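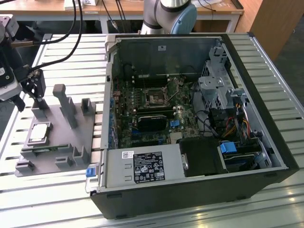
Desktop tower on its side with the panel off, processor socket empty. Closwood repair room.

Refitting a processor in an older desktop computer
Closwood Repair Service — Workshop guidance for members

These notes are issued to members who use the Closwood repair room to keep an older desktop computer in service. They cover the removal and refitting of the processor and the handling of small parts while the case is open. They should be read together with the manual for the machine, which takes precedence wherever the two differ.

Before opening the case
Shut the computer down, switch it off at the wall and remove the mains lead. Press the power button once and leave the machine for a few minutes. Disconnect the monitor, keyboard and network leads.

Lay the tower on its side with the removable panel facing up. The table should be steady and well lit. A wrist strap must be worn and clipped to bare metal on the case. Strap leads are kept in the second drawer and are to be returned there, coiled.

Removing the cooler
The cooler sits over the processor and must come off first. Unplug its fan lead. Loosen the screws in a diagonal order, a few turns at a time, until all are free. Old paste can hold the cooler firmly to the chip; a gentle twist will normally release it. Do not lever it with a screwdriver.

Wipe the old paste from both surfaces with a lint-free cloth and a little isopropyl alcohol. Kitchen paper leaves fibres behind and should not be used.

Lifting and holding the processor
Open the socket lever, raise the metal frame and lift the processor straight up.

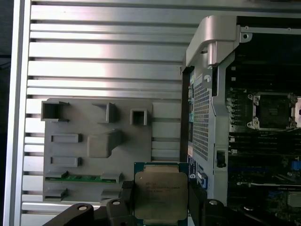 A processor should be held by two opposite edges only. The gold contacts on the underside must not be touched, and the chip should never be slid across a table or stacked on another. Members with cold or unsteady hands may ask for the vacuum pen, which is signed out at the desk.

Keeping small parts in order
Every part taken from a machine should have its own place until it goes back. A moulded tray with separate pockets serves well. Memory modules should rest in a slot or an anti-static bag, away from the chip. Screws go in the lidded pots — one pot for the case, another for the cooler — and each pot is labelled with the number on the job card. Ye-rin Noh keeps spare pots and labels at the desk on Saturday mornings.

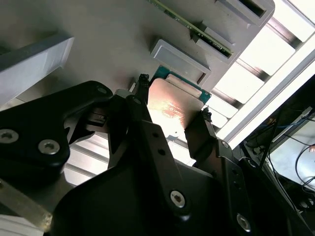
A processor held by its edges, with a memory module in the tray behind.

Refitting
1. Check the socket under the bench lamp. If a pin appears bent, stop and ask for help.
2. Find the small triangle on one corner of the chip and match it to the mark on the socket.
3. Lower the chip level into place. It should settle under its own weight.
4. Close the frame and the lever. Some resistance from the lever is normal.
5. Apply fresh paste, no larger than a grain of rice for most desktop chips, and refit the cooler in the same diagonal order.
6. Reconnect the fan lead and tuck cables clear of the blades.

Do not replace the side panel until the machine has started and the fan has been seen to turn. Disconnect the mains again before closing the case.

Parts that are no longer wanted
Working processors and memory may be left in the grey cabinet in an anti-static bag, marked with the model. Faulty boards go in bin 14. Coin cells are collected separately and must be taken off the board first.

Questions about these notes should be addressed to Tomos Lougher at the Closwood desk. The next revision is due in February.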